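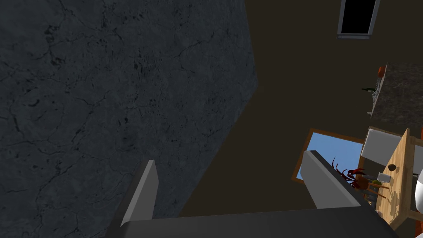 wrist view, gripper open, nothing in it

1/12/23

Long one. Up before the alarm, on the cluster by seven, coffee went cold next to the keyboard again. Stuart wants the dining table set finished before the Clusix people look at it and we are still short. Target for this room is 2000 episodes. Counter said 1539 when I sat down. Did the math in my head, didn't like it, started anyway.

Morning was all wrist camera checks. Gun-woo thinks the policy leans on the head view and more or less ignores the wrists, and after scrolling through a pile of them I kind of see why. Half the time the wrist gets wall and ceiling and a bit of window and the table way off to one side. If I were the network I'd ignore it too. He wants to drop those frames. I say keep them, the real arm is going to look at walls plenty. We went back and forth in chat for way too long. Parked it.

Then teleop till lunch. My shoulders. The left controller drifts if you set it down and pick it up again so now I just don't set it down, ate a granola bar one handed. Batch of 60 before I was allowed to stop, my own rule. Threw out 6. Two were me bumping the table leg, the rest I let go of the object too early and it would be a rotten thing to teach anybody. 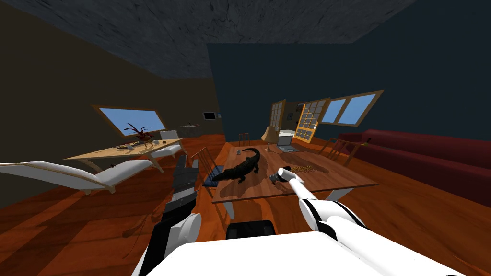 dining table layout, alligator + coins, right arm down on the table

Head view is better for me too, I drive off it almost completely. The tilt randomization is on for this set and I still lean in my chair to match it. Deolinda came by, saw me sideways, went and got Muammer so he could see too. Thanks.

Question for tomorrow, don't forget: does the instruction say "alligator" or "toy alligator". I have been typing both. Custódio's label sheet says one thing and the prompts file says antoher. If the language side is a mess then all the careful driving is worth nothing, and I'm the one who'll be retyping it. Wrote to him, no answer yet.

Also the coins. Whoever put coins in the prop list has never had to pick one up with these fingers. Physics gets jumpy when they pile up, Trarnemik has the same problem in their builds apparently, Muammer read it somewhere. For now the coins are clutter only, not a target. Put that in the notes so November doesn't happen again (three days of coin grasps, all binned, still sore about it).

After lunch the layout shuffler finally did what it's supposed to. Same room, things moved around on the table between episodes, laptop up there in some of them. Good. The old runs had everything parked in one spot and the thing just memorized the spot.
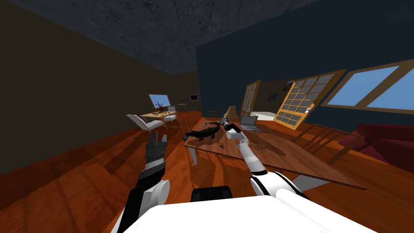
So that was the afternoon, reset, drive, save, reset. Got into a rhythm around the time it got dark. Stopped thinking about the buttons. Those are the good episodes I think, smooth, no dithering over the object, and they're shorter too. The ones from the morning look like a nervous person looking for their keys. Gun-woo says keep some of those, variety. Fine. Some.

Training job queued on Fonseca for overnight, small run, just to see if the loss does anything dumb with the new layouts in. Wont look at it before breakfast. Will probably look at it.

Dokodstead call moved to next week so one less thing. Still have to send Stuart the reject list with reasons and I wrote "bad" next to most of them, need real words.

Forgot to call Mom back. Do it first thing, before the headset goes on. Wrist brace is in the other bag.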